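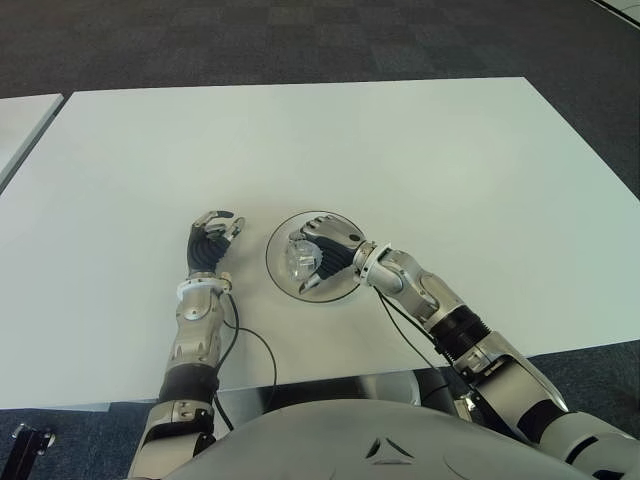 According to Barry Holroyd, you can't teach anyone to estimate. You can only let them be wrong in front of friends until they get better at it. He told me this in my first month of teaching, after I'd spent a whole lesson on rounding rules and watched the class drift off toward lunch. I argued with him for years. I now think he was mostly right, and this chapter is my attempt to be wrong in front of you.

Filed under: Everyday Math > Measurement > Chapter Openers

Chapter 11
Good Guesses: Area, Length, and Knowing When You're Close

Let me start with my kitchen in Peston. I wanted new floor tile, and I was in a hurry (I'm always in a hurry in December), so I stood in the doorway, squinted, and decided the floor was as long as it was wide. It isn't! I multiplied one side by itself, ordered the tile, and ended up with enough left over to do the hallway, which I hadn't planned on doing and didn't especially want to do.

What went wrong? I never checked my guess against anything. I had a perfectly good pair of feet with me and could have walked the room both ways, heel to toe, before I'd even put the kettle on. Your own body is full of rulers — the width of a hand, the length of a shoe, the distance from your nose to your fingertips with your arm stretched out. Learn three or four of those by heart and you'll use them for the rest of your life.

In this chapter we'll work with flat shapes first: rectangles, then triangles, then the awkward L-shaped rooms that real houses seem to be full of. After that comes the part I like best, where we ask how far off a guess can be before it matters. If you're off by a foot on a parking lot, who cares. If you're off by a foot on a bookshelf, you've got a problem, and so do your books.

My friend Zodwa Gumede once guessed that a jar of buttons held 500. The real number was 1518. She was annoyed for a week, and then she worked out why: she'd counted the buttons she could see against the glass and forgotten the middle. We'll come back to that jar in Section 3, because forgetting the middle is a mistake I see all the time, and I still make it myself.

Before you turn the page, find a tape measure and pick one thing near you, a door or a rug or a desk. Guess its length and width and write both numbers down in pen. Then measure. Keep the paper, please — you'll need it for the first set of exercises.

Related chapters
Units You Already Own
Rounding Without Tears
The Kaklow Garden Problem
Reading a Floor Plan
Scale Drawings and Maps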